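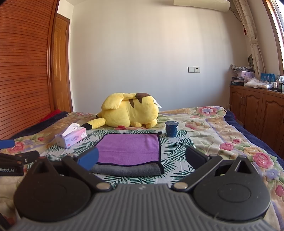

The second installment went mostly into the hands, and I'm happy to tell you the hands are where we've gotten the most done. When I wrote to you last we had one gripper that closed and one that sort of thought about closing. Now there's a pair, and both of them open and close when you ask. The test bench is still the bed in my back room, and the test piece is still a towel, purple on one face and grey on the other, with black edging all the way round. Turn the near edge back on itself and you get a strip of grey across the front, and that strip is the hardest thing we've asked the pads to deal with so far. The tissue box and the cup with the lid stay on the bed next to it as our other two targets, and the Pikachu is there so there's something big and soft and yellow behind them. More on him later.

For Araba Dankwa's benefit (hi Araba, I know you're taking over the file from Riku Furukawa), a quick catch-up. Clorkerby is a two-handed towel folder for people who can't easily lift their arms or pinch with their fingers. It's meant to sit beside a bed or a low table and fold small stuff: hand towels, washcloths, pillowcases if we're feeling brave. Hui-mei Lo does the mechanical side at the Ng workshop, Tin-yau Hung does the software in the evenings, and I do everything in between, including this report. At the moment the grippers are held in our own hands, one each side, and we do the folding ourselves with them. The arms come after.

What got done

The pads. We started the period with stiff ones and they skated right over the fluffy side of the towel. Hui-mei tried four softer mixes and we kept the third. It grabs fleece without dragging half the bedding along with it, and it still lets go cleanly, which the fourth one didn't (it came away with fuzz all over it and had to be wiped down between every try). We have enough for two more full sets, and I'd like to hold on to those for the arm phase.

The linkages. I had slop in the left hand for weeks and blamed the pins. Hui-mei took it apart at Ng, put it back together in the right order, and the slop was gone. I'd had a washer on the wrong side. I'm telling you this mostly so you'll understand why there is a line in the spreadsheet for replacement pins that we never used. They're in a jar and they're good pins, so we'll get to them.

The recordings. Tin-yau set the target at 400 good folds by the end of April, where "good" means the towel ends up with its corners within a thumb's width of each other and both hands come away without dragging it. We have 118 so far. I know that looks low next to the target. Most of the lost time was before the new pads went on, and the pace since then has been much better – 43 of them came from just the last two sessions! I think we'll make the number, but if we're going to be short I'll write to you early in the month and say so, and I won't wait for the next report.

What's been harder than we thought

The far corner. The towel has a stubborn habit of popping up at one corner after you've smoothed it, and the black binding makes a little peak. A person just pats it flat without thinking. With two pads and a wide opening you have to come in low from the side, and if you're even slightly off you push the whole towel across the bed. Sze-wing Cheung came over to try it (she's the occupational therapist who's been advising us, and she has far more patience than I do) and after a while she stopped going for the corner at all. She pinched a few inches back along the edge and let the corner come along by itself. It works much better. We've changed our instructions to match, and I'm going back through the earlier recordings to mark which ones used the old way.
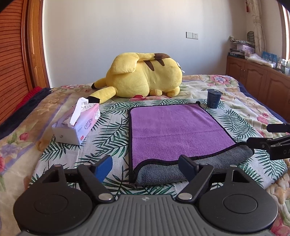
Sze-wing also had a lot to say about where people would really put this thing. We'd been picturing a clear table. She told us to forget the clear table, most of her clients fold on the bed or on their lap, and there's always a pile of something nearby. So we've kept working on the flowered blanket with the leaf-print cloth over it, and I've stopped tidying up before a session. The patterns do give Tin-yau grief. His edge finder kept deciding that the palm leaves were creases, and for a couple of evenings it was also very sure that the Pikachu's stripes were a fold line. He's fixed the stripes. The leaves are better but not gone, and he'd like more tries on that cloth before he changes anything else.

Weight. My wrists can tell you about this one. A hand-held pair is fine for twenty minutes and a nuisance after that, and I can see it in the recordings, where the last few folds of every session get sloppy. We now stop after half an hour and swap who's holding. Hui-mei wants to shave down the housings, and I've asked her to leave them alone until the 400 are done, so that all the folds come from the same pair of hands, so to speak.

The controller. We moved over to the Zarkoder board at the start of the period. It's smaller and it doesn't need the fan, which I'm grateful for, the old one sounded like a hair dryer. The downside is that it drops the connection if you unplug things in the wrong order. There's a sticky note on the shelf now with the order on it. Tin-yau has written a proper fix and wants to run it for a while before we trust it.

Money

We've spent $1002 this period. The biggest piece of that was the pad material and molds, then the controller, then bench fees at Ng, then small hardware (see: jar of pins). Receipts are in the shared folder, with one missing for a set of screwdriver bits that I bought in a hurry and paid cash for. I'm happy to take that one off the claim if it's a bother for Kasix. We haven't touched the line for the arms, and I'd like to ask for that to be carried over in full, not folded into general parts. Riku said that was likely to be okay, but I don't have it in writing.

What's next

Finish the folds, obviously. Alongside that, Hui-mei is drawing up a mount so the same grippers can bolt onto an arm with no changes to the fingers. She's got a cardboard one that fits, and the first real one should be cut in April if Ng can give us time on the big saw. Tin-yau will start on the tissue box once the towel work is done. Pulling one tissue out with a pad on each side sounds easy, and I have torn a lot of tissues finding out about it. The cup will wait. It's narrower at the bottom than at the top and wants to tip, and I'd rather learn about tipping with the lid on and nothing inside.

Two things I need from you, Araba. One is a yes or no on carrying over the arm money. The other is whether you still want the in-person visit Riku had talked about. You'd be very welcome, it's a small room but three people fit, and you can have a go at the corner yourself. Evenings suit us better than mornings. If you'd prefer to meet at Ng and see the bench first, tell me and I'll get Hui-mei to book it.

Written up Mar 20, 2023. The session log and Tin-yau's notes on the leaf cloth are in the folder with the receipts, and the notes are long, so start from the second page.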